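Home Courses Handouts Calendar Contact

Planning a Campus Welcome Weekend
Handout for the second session – Introduction to Student Events
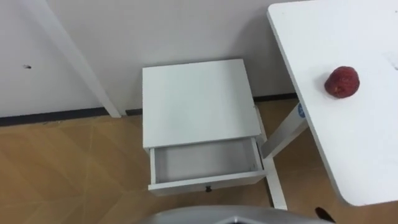
Before we start

Welcome back, everyone, and thank you for the good questions last time. I promised to write up the part on welcome weekends properly, because I talked much too fast and Nathalie Paquette, who was taking notes for the group, told me her page had more arrows on it than words. So take your time with this one, bring it with you next session, and scribble all over it.

We will keep using Skindley College as our case, and now and then we'll look over the fence at Bomville, where they do things on a smaller scale and, I sometimes think, with more fun.

1. What a welcome weekend is for

A welcome weekend has several kinds of guests, and they want different things. Future students want to know if they would like living there. Parents want to know about money, safety and food, usually in that order. Students already on campus want a good time and maybe a chance to sell baked goods for their club. Neighbors in town mostly want to know where the cars are going to go.

When Skindley wrote its first plan, all of these people were called "visitors" and they all got the same printed schedule. It was a fine schedule! But the parents ended up at the drumming workshop, and the money talk was given to a nearly empty hall at 8 in the morning. The next year the planners made separate schedules for families and for students, with lunch as the place where everybody met again.

Term to know: guest track. A set of sessions put together for one kind of guest, with its own start and end time.

2. Counting heads

Skindley had 3,598 people sign up last spring. Please don't plan for your sign-up number and leave it at that. Some people sign up and stay home, and others turn up with a grandmother and two cousins. Dale Thibodeau ran the front gate for years and kept his own tally in a pocket notebook, hour by hour, and it was his notebook that showed the big rush comes just before lunch. Everyone had been staffing for the opening.

Bomville had 269 guests in the same season. With a group that size you can greet people by name, and you can change the plan at noon if it rains. Keep that in mind if you go on to work at a small school and feel shy about your numbers.

3. Student clubs

The club fair is the heart of the thing for me, and I'll admit I go on about it. Skindley gives each club one table and one time slot. Clubs apply by the end of February, and the application is a single page asking:

- what guests will see or do at the table
- whether power or water is needed
- who will be there for setup, and who for cleanup (different people, please)
- whether food will be sold

Quang Võ added the cleanup question when he was a student helper, after a very long evening with a very large amount of spilled lemonade. Keep it on your form.

Food is its own headache. A club selling food needs a permit from the county or the city, depending on where you are, and the wait can be longer than you'd think. Find out early who gives the permit and what they charge. We will look at a sample form in class – it's dull, but you'll be glad you read one slowly before you had to read one in a hurry.

4. Tours

Keep tour groups small enough that the person at the back can hear. Skindley settled on 24 guests to a guide, and I find even that a little crowded on the library stairs. Wouter Michiels, who trained the guides, had them walk the whole route backward once with no guests at all, just to learn where the curbs were.

Let guides tell their own stories. A guide who got lost in the science building in her first week is worth more to a nervous seventeen-year-old than the year the building opened.

5. Afterward

Send your thank-you notes within the week. Ask guests no more than 6 questions in your survey, and leave one of them open so people can write what they like. Diệp Lại read every open answer from last spring and sorted them by hand, and the most common wish was for more places to sit down. Benches went into the next budget.

For next time

Pick a school you know and write one page on its guest tracks. Who is being welcomed, and who has been left out? Come ready to share with a partner. If you are stuck, come and see me before class, I'm usually in by 9 and there is tea.

Shares: 6 Comments: 0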